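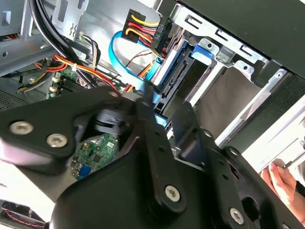 Section 2. Planning and Budgeting Before You Order

Read this section before you send anyone a purchase order. It covers what to buy for a Vivach bench cell used in desktop computer teardown and recabling, and what you will end up buying anyway.

2.1 Decide what the cell will work on

1. Pull a few computers from your usual intake. Choose typical ones. Everyone is tempted to pick the tidy one with the roomy case, and everyone's budget suffers for it later.

2. Open each case and look at the drive cage. Check how far a gripper finger has to reach to get at the power and SATA data connectors, and what it has to pass on the way. Cable bundles count as being in the way, even if you can push them aside with your thumb. The gripper has no thumb.

3. Write down the tightest gap you find. You will need this figure when you choose fingers in 2.2.

Note: A linkage gripper takes up far more room behind the fingertip than at it. Measure the space for the whole hand.

2.2 Choose the gripper and fingers

1. Start with the standard Vivach gripper. The wide version is stronger, but inside a computer case the extra strength is mostly used for leaning on things.

2. Order narrow fingers if your tightest gap calls for them. They are sold in pairs.

3. Order 2 spare pairs. Fingers bend, and they prefer to do it the day after the supplier closes for the holidays.

4. If you plan to use the wrist camera, order it with the gripper. Adding it later means a second calibration visit, billed at the full rate.

CAUTION: Do not budget for third-party fingers unless the seller gives you a drawing with the bolt pattern. "Should fit" is not a bolt pattern.

2.3 Fill in the budget sheet

1. Enter the quoted price for the arm, gripper and controller on line 1. This is the number your manager will remember.

2. Enter $2,000 on line 2 for bench work: the mounting plate, the case clamp and a separate power circuit. If your bench is already bolted to the floor, you may leave out the plate.

3. Enter $500 on line 3 for practice computers. Buy scrap. The cell does not care, and you will feel better about the first week.

4. Enter operator time on line 4. Plan for a person at the bench with hand tools while the cell is being taught. Leaving line 4 blank does not make the person free – it moves the cost to a budget where someone else will find it.

5. Add up the lines and set the total beside your current labor cost for the same work.

Note: If you handle fewer than 100 computers a month, the Sasar hand-tool kit may be the better purchase. We sell that too, and are only slightly sad about it.

2.4 Plan delivery and floor space

1. Confirm whether your unit ships from Sturbridge or from our partner Manurung. Freight is quoted separately for each. A quote for one will not be honored by the other, however politely you ask.

2. Measure every door between the loading dock and the bench, including the one you always prop open.

3. Leave clear space on both sides of the bench so the operator can reach into the case from either side.

4. Keep the crate until the acceptance test is signed. Returns without the original crate are charged for a new one.

CAUTION: Disconnect each computer from wall power before it goes into the case clamp. The controller does not check this for you.

Prices in this section were last revised on 15 November 2022. The next price list is due in May. Continue to Section 3, Unpacking.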